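Neema Were hat den Waschsalon Rurnach im Februar übernommen, mit fünf Maschinen und einem Mietvertrag, den sie zweimal lesen musste. »Die Vorgängerin wollte nur noch raus«, sagt sie. »Ich hatte vorher in einer Hotelwäscherei in Jindeseck gearbeitet, da kannte ich wenigstens die Technik.«

Die meisten Kunden kommen aus den Häusern hinter dem Bahnhof. Viele haben zu Hause keinen Platz zum Trocknen. Eine Wäsche ohne Trockner sei deshalb die Ausnahme, sagt Were, obwohl der Strom inzwischen ihr größter Posten ist.
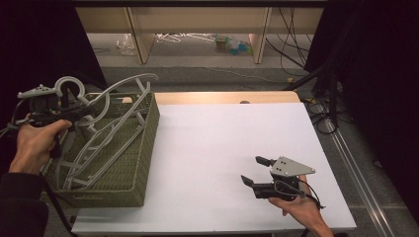 Im ersten Monat lag die Rechnung bei 1084 Euro. »Da habe ich kurz überlegt, ob ich den Preis erhöhe. Gemacht habe ich es erst im Sommer.« Für einen gebrauchten Trockner legte sie 2000 Euro hin, die Hälfte lieh ihr Bruder Idrisa Simiyu.

Am besten läuft der Morgen ab sechs Uhr, wenn die Schichtarbeiter kommen. Abends schließt sie selbst ab. Ob sie einen zweiten Salon in Damum eröffnen will? »Nein. Erst muss die Heizung neu.«

Wir verwenden Cookies, um unser Angebot zu verbessern. Einstellungen | Alle akzeptieren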